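Zevar Decoupage Sealer, Matte

I keep coming back to this one! It's a water-based glue and sealer in one jar, and it dries clear over napkins, tissue and old book pages without that sticky feel you get from cheaper stuff. One 300 ml jar covers 6 small wooden boxes, two coats each.

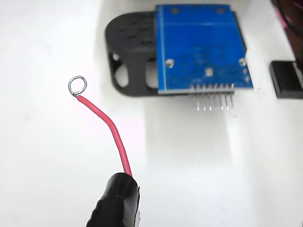 Brush it on thin, lay your paper down, then smooth from the middle out. Let it sit 60 minutes between coats — longer if your craft room is damp. It takes acrylic paint nicely on top, and brushes rinse clean with soap and water.

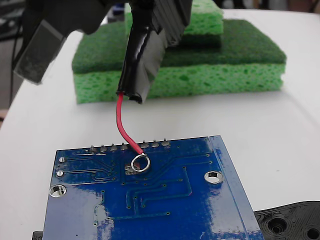
Works on wood, glass, terracotta and cardboard. For trays and coasters, finish with the Brerklow hard topcoat, which we also carry. The gloss version is back in stock in May.

Jar size: 300 ml
Finish: matte
Cleanup: soap and water 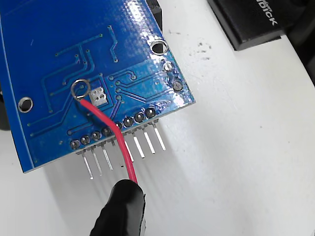 Red wire on the ring pad of a blue circuit board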